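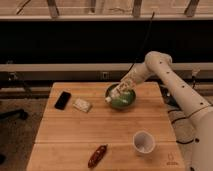

Arm cell with the gripper lowered into the green bowl. Phone, wrapped package, cup and chili pepper on the table.

About Nosengate

Nosengate sets up and maintains single-arm tabletop cells. Our customers are labs, training shops and small manufacturers that own one or two arms and have no staff assigned to look after them. We do not build arms and we do not resell them. Our work starts when the arm is bolted to its base and ends when the customer retires it.

What a setup covers

Each cell gets the same procedure, whatever the make of the arm.

Base and table. The mounting base is leveled and its bolts are torqued before the table is moved into position. The table is then fixed relative to the base, and the offset is measured at four corners and recorded. Wooden tops are accepted. They move with the seasons, so the offset is measured again every January and after any change in the room's heating.

Cables. Power and signal lines are dressed along the links with enough slack for full travel at every joint. We run each joint to its limits at low speed and check for rubbing, pulling and snagging. Floor cables are routed on the side of the base away from the operator.

Gripper. Finger travel, closing force and parallelism are checked with gauge blocks, then with everyday objects. Rigid, flat, soft and hollow items all load the fingers differently, and a gripper that passes on blocks can still crush a paper cup. Reaching down into a bowl is a separate test. The wrist has to approach steeply and the gripper housing must clear the rim on the way in and on the way out.

Camera. The fixed camera is mounted on its own support, never on the table. Calibration is repeated until two consecutive runs agree.

Handover. The customer receives the offsets, the force settings, a cable drawing and a copy of the controller configuration. We keep a second copy.

Maintenance

Cells under contract are serviced every 500 operating hours. The visit covers joint backlash, brake hold, finger pad wear, connector seating and a repeat of the table offset measurement. Finger pads are replaced at each visit regardless of condition. At 2,000 hours we also replace the wrist cable, which in our records is the part most likely to fail without warning.

Faults between visits are logged in Derkine, our service record system. A customer can open a fault from the cell's own computer, and the last controller log is attached automatically. Most are closed remotely. The common causes are a shifted table, a loose connector at the wrist and a configuration file edited by hand.

Where we work

As of October 1, 2021, we have 161 cells under contract. The main workshop handles setup and gripper repair. Our second site, Vương, holds spare parts and runs the bench where joints are stripped and reassembled. Vemirora is our training course for customers' own technicians. It takes two days and covers offset measurement, pad replacement, safe power-down and reading the controller log.

What we do not do

We do not write application software or train control models. We do not service arms with modified brakes — these are returned to the maker. Guarding and risk assessment remain with the site owner, though we will supply reach and force figures on request.

Requests for a new setup should include the arm model, the table dimensions, the floor type and a photo of the base.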